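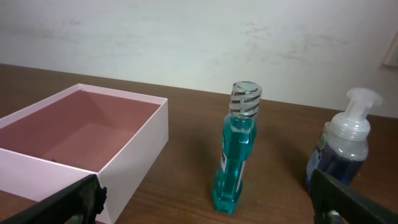

Zimside Media – pre-launch campaign inspection, display and online video
Client: Lesoden
Checked by: Intan Rahman. Second check: Tuấn Phí
Month: November

Mark each line P (pass), F (fail) or N/A. A fail in section 1 or 2 stops the launch until it is cleared by the second checker.

1. Brand safety

1.1 Client exclusion list loaded at advertiser level – P
Comment: 3,391 domains in the file, 3,391 in the platform. Last month's copy is still attached to the archived line items. Leave it there.

1.2 App exclusion list loaded – F
Comment: List was applied to the video line items only. Display was running on the agency default. Returned to Kiều Tiêu. Reloaded and passed on second check, 15:20.

1.3 Keyword blocking reviewed – P
Comment: 339 terms. Client asked for "shot" and "crash" to stay in. Both will block a good deal of sport and photography content, and delivery should be watched in the first week.

1.4 Sensitive categories switched off – P

1.5 Pre-bid filter active on every line item – P
Comment: Filter fees are charged to the media budget on this account. Confirmed against the signed plan.

2. Tags and consent

2.1 Landing page tag fires once per page load – F
Comment: Fired twice on the product page, once from the tag manager and once from code left in the page template. Hiếu Lý has removed the second. Retested in three browsers, single fire in each. Passed.

2.2 No tag fires before consent is given – P
Comment: Tested with consent refused, accepted and ignored. Ignored must behave as refused.

2.3 Click tracker resolves without error – P

2.4 Conversion window matches the plan – P
Comment: Plan says 30 days post-click, none post-view. The platform default is different and comes back whenever a line item is duplicated.

3. Creative

3.1 File weights within publisher limits – P

3.2 Backup image present for each HTML5 unit – F
Comment: Missing on the two skyscrapers. Zeeshan Gondal to supply by Monday. Skyscrapers paused, other sizes may go.

3.3 Offer terms legible at actual size – P
Comment: Only just, on the mobile banner.

4. Delivery settings

4.1 Frequency cap set at campaign level – P

4.2 Viewability floor set – P
Comment: Floor is 50 per cent. Forecast is 74 per cent for display. No forecast yet for video.

4.3 Daily budget cap checked against the insertion order – P

4.4 Alert recipients up to date – F
Comment: Alerts still going to the Renmont planning inbox. Changed.

Outcome: cleared to launch, skyscrapers excluded. Item 3.2 stays open on the log. Repeat 1.2 and 2.1 the morning after launch and enter the results on this sheet.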